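Help wanted: someone who likes putting things where they belong

Hi! I'm Radka Kovačević, and I'm looking for one more person to join me at Trutel, the little secondhand housewares and mixed goods store I run on the ground floor of the old Sotiropoulos building. We open at 10 in the morning and the sorting room gets going at 8, with coffee (mine, strong, you've been warned).

The job is sorting. Stuff comes in by the box from house clearances and from Avel, the closeout warehouse across the river, and nothing in a box ever goes together. You'll get a frying pan, a half-used roll of ribbon, three birthday candles and a soap dish, and you have to decide what goes on the kitchen shelf, what goes to the bathroom corner and what goes out for recycling. Last June we went through 286 boxes, and I loved almost every one of them!

What I need from you:

You can lift up to 39 pounds and don't mind being on your feet for most of a shift.
You wipe things down before you shelve them, including the bottoms.
You can read a label and put a date on a sticky note.
You ask me when you're stuck. I would much rather stop for a minute than find a cheese grater in with the garden tools again.

No experience necessary. If you've ever reorganized a friend's kitchen drawer without being asked, please write to me. Shifts are four hours, mornings or afternoons, and I try hard to keep them the same from week to week. You get first pick of the shelf at staff price, which is how I ended up with way too many gravy boats.

For the trial shift I'll give you a mixed table and leave you to it for a bit, then we talk over what you did and why. You're paid for the trial, whatever we decide.

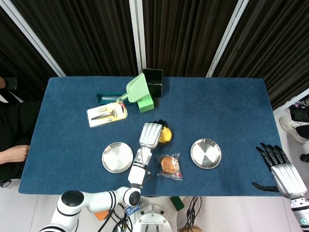
CATEGORY: Retail / Sorting and Stockroom

Steel plates go to kitchen, a dustpan goes to cleaning, and anything you can eat gets its own tray well away from both. Carded items stay on their cards. Fresh fruit never goes on the shelves, so put it in the break room and help yourself.

To apply, send me a few lines about yourself and the hours you can do, or drop a note in the mailbox at 322 Erkel Street, door 2. I read everything myself and I'll write back either way.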